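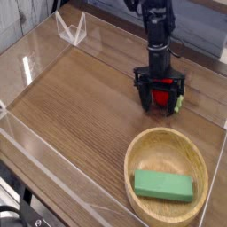
5.3 The double-grasp fault

Of all the faults we met while running the Ashby cell, the one that taught us the most was also the one we were slowest to recognize. We had expected dropped items, and we got our share of them, but a dropped item is easy to log and easy to forgive. What we had not planned for was the arm picking up more than it was asked to. In our notes this came to be called the double grasp, a name Merle Paewai gave it in March and that stuck, although Kane Pirihi argued for something more dignified right up to the week we began writing.

Figure 4. Sorting cell during a pick. The gripper holds a red object just above the tabletop, with a small light-green piece against the outer finger. A green block lies in the wooden bowl at lower right.

The task itself is a plain one. The arm is told which item to lift, closes on it, carries it over the bowl and lets go. Between closing and lifting, the controller makes a single check on finger width, and if the width falls inside the band we set for that item, the lift goes ahead. Figure 4 shows why we came to think so poorly of that check. A piece lying against the outside of a finger does nothing to the width at all, and so, as far as the controller is concerned, a grasp of this sort is a perfectly good one.

We ran 1,000 picks with the original check in place. Going back over the recordings by hand, which took Tanner Hiebert and Kirsten Eskildsen the better part of two weeks and a great deal of coffee, we marked 48 of them as double grasps. The controller had flagged 17 of those, nearly all cases where the second item had gone between the fingers and forced them wide. The remaining 31 went into the log as successes. We would ask readers to keep this in mind when looking at the success rates in our earlier workshop report, which were taken straight from the log and are, we are sorry to say, a little too kind to us.

It would be fair to ask whether any of this matters when the items are small and soft. In our cell the harm was mostly to the data. But a piece that rides along on the outside of a finger is not really held, and it can come away at any point in the carry, including the fast middle stretch. On pick 701 one of them did just that and landed in the path of the return move. The arm pressed it against the tabletop and the force limit stopped the run, as it should have, though Donnie Semple had to free the piece by hand with the power off. We had written no procedure for this. We have one now, and it is given in full in the appendix, dated 7/11/24, for anyone who would like to borrow it.

We tried two remedies. The first was to narrow the width band, and it went badly: good grasps on the softer items were thrown out, and the outside cases were missed just as before. The second was to pause after a short lift and compare a camera view of the fingers with a stored view of the intended item. This slowed each pick, and it still struggles when the extra piece is close in color to the one we want, but it did catch outside cases that the width check had no hope of seeing. We describe the comparison step, and the trouble we had choosing its threshold, in Section 5.4.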